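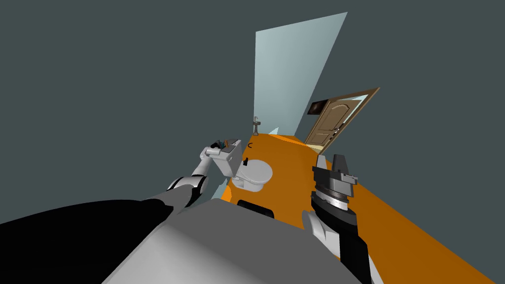
## Washouts, ruts and soft shoulders: what I'd skip and what I'd try

Every February the same advice goes around for gravel driveways that meet a public road: dump more gravel on the low spot. I did that for 2 winters. The gravel ended up in the ditch, and the ditch stopped draining.

**Look at the water first.** Go out while it's raining hard, with a flashlight if you have to, and see where it crosses. A shallow swale dug on the uphill side did more for my lane than any load of stone.

**Cold patch in a bag.** The label says drive on it right away. Maybe. Mine lifted at the edges until I swept the hole clean, squared up the sides and tamped it in thin layers with a hand tamper.

**Fabric under the stone.** I doubted this one and I was wrong, at least on clay. Buy the woven kind. Thin weed cloth tears under a truck.

**Spray-on soil binders.** Liên Lò, down the hill from me, tried one called Seltia on her bank. It made a nice crust, which cracked by spring. I'd put the money toward willow stakes or riprap.

**Culverts.** Clear both ends in the fall. A garden rake is fine; a leaf blower just moves the mess downstream.

**Before you dig near the road,** call the county. The shoulder usually isn't yours, even if you've mowed it for years, and a permit may be needed for anything that changes the drainage.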